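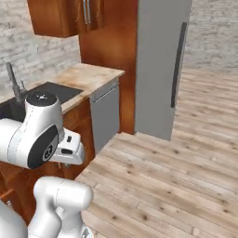 Kit de simulation Talavera - bras sept axes et cuisine virtuelle

Référence atelier : Talavera, révision 4
Conception : Khrystyna Symonenko
Scènes et textures : Neelam Bhardwaj

Présentation

Talavera est un ensemble logiciel destiné aux ateliers partagés et aux particuliers qui mettent au point un bras manipulateur avant de monter le matériel. Il comprend un modèle de bras blanc avec pince, une cuisine meublée et les fichiers de réglage du contrôleur Murlow. La version courante a été développée à l'atelier Turport, où elle sert à préparer les trajectoires du bras monté sur l'établi du fond.

La cuisine du rendu est celle livrée par défaut : plan de travail clair marbré avec évier sombre, meubles en bois brun orangé, lave-vaisselle gris, réfrigérateur gris clair, murs de brique blanchie et plancher clair. La pince y est présentée à l'horizontale devant le meuble bas, doigts vers le bas.

Contenu du kit

Modèle du bras, maillages visuels et maillages de collision séparés
Modèle de la pince, avec ouverture réglable
Scène de cuisine, 9 variantes de textures
Contrôleur Murlow, commande en position ou en couple
Jeu de 200 trajectoires de départ, au format texte
Notice de montage pour le socle physique (plan coté)

Caractéristiques

Pas de simulation : 4 ms
Format de scène : XML
Unités : mètre, radian, kilogramme
Repère : main droite, axe Z vertical
Enregistrement : positions articulaires, efforts, pose de la pince
Systèmes : Linux, Windows
Espace disque : 1 800 Mo, textures comprises

Mise en service

Décompresser l'archive dans un dossier dont le chemin ne contient ni espace ni accent. Lancer le script de vérification, qui contrôle la présence des maillages et affiche la version du contrôleur. Ouvrir ensuite la scène de cuisine et placer le bras en position de repos avec la commande « repos ».

Avant tout essai près du plan de travail, activer l'affichage des volumes de collision. Le chant du plan et l'angle situé au-dessus du lave-vaisselle sont les zones où le coude accroche le plus souvent avec les réglages d'origine. Une marge de 9 mm est appliquée par défaut - elle se modifie dans le fichier de scène, section « contact ».

Les poignées du réfrigérateur et du lave-vaisselle sont modélisées comme des corps rigides. Leur coefficient de frottement a été relevé dans la révision 4 ; les trajectoires enregistrées avec une révision antérieure doivent être rejouées à vitesse réduite.

Passage au bras réel

Les gains fournis correspondent à un bras sans charge. Pour le montage Turport, diviser la raideur par deux au premier essai et garder l'arrêt d'urgence à portée de main. Le câble d'alimentation n'est pas simulé : prévoir une boucle suffisante au niveau du socle.

Limites connues

Pas de simulation des liquides
Ombres portées approximatives sous les meubles hauts
Export vers Okoslow limité aux trajectoires articulaires

Disponibilité

Téléchargement pour les membres de l'atelier, sur demande pour les autres. La prochaine révision est prévue en mai, avec un second modèle de pince. Les anomalies sont à signaler à Neelam Bhardwaj pour les scènes et à Khrystyna Symonenko pour le contrôleur, en joignant le journal complet de la session.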